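Turnholm Oiled Tabletops: Care Questions

How soon can I use the table after delivery?
Straight away. The oil has cured before the top leaves the Hellwig workshop. Avoid hot dishes and standing water for the first 30 days, as the surface goes on hardening during that time.

What should I clean it with?
A damp cotton cloth, wiped along the grain, then a dry one. Washing-up liquid may be used at 2 ml per litre of water. Do not use cream cleaners, bleach or microfibre pads sold for glass.

How often does it need oiling?
Twice a year for a kitchen table, once for a desk. Light tops show wear later than dark ones, so go by touch: if the surface feels rough after wiping, it is due.
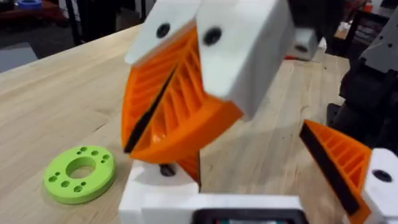 How do I apply the oil?
Sand lightly with 240 grit, remove the dust and spread a thin coat with a lint-free cloth. Leave for 30 minutes, then wipe off everything that has not soaked in. Oily cloths can catch fire on their own - lay them flat outdoors to dry before disposal.

Can I use an oil from another maker?
Any hardwax oil without silicone will work. Fanell Clear is the one we supply. Do not put varnish over oil.

The top has bowed slightly. Is that a fault?
Movement of up to 2 mm across the width is normal, mostly in February when heated rooms are dry. Keep the table away from radiators. If the bow remains in summer, write to Lavanya Unnithan in customer service with the order number and a measurement taken at the middle of the top.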